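August, canteen automation notes, Skorkwood site

Back on the Tidimberg kitchen model this morning, and it took over 7 minutes to load again! Trilgate want the clearing-up routine settled before the canteen staff see it. 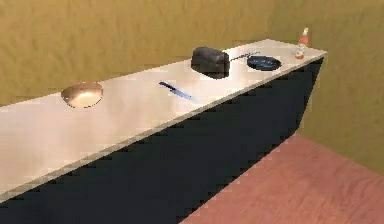
Staff hours are what I keep coming back to. If the arm does the evening clear, the late shift loses its quiet last hour, and I'd like them asked first. Knife stays a human job for now - it's lying bare on the worktop in the model, between the bowl and the toaster, and I don't want it in the first pick list.

Walking routes next, as people will still be crossing the floor.

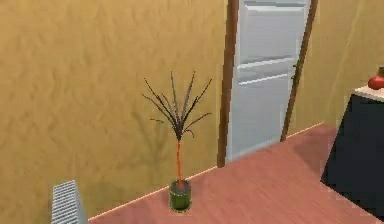
Render: Pálfi simulation build 542

Plant by the door needs a wider margin, I think. Ask the late shift which way they walk.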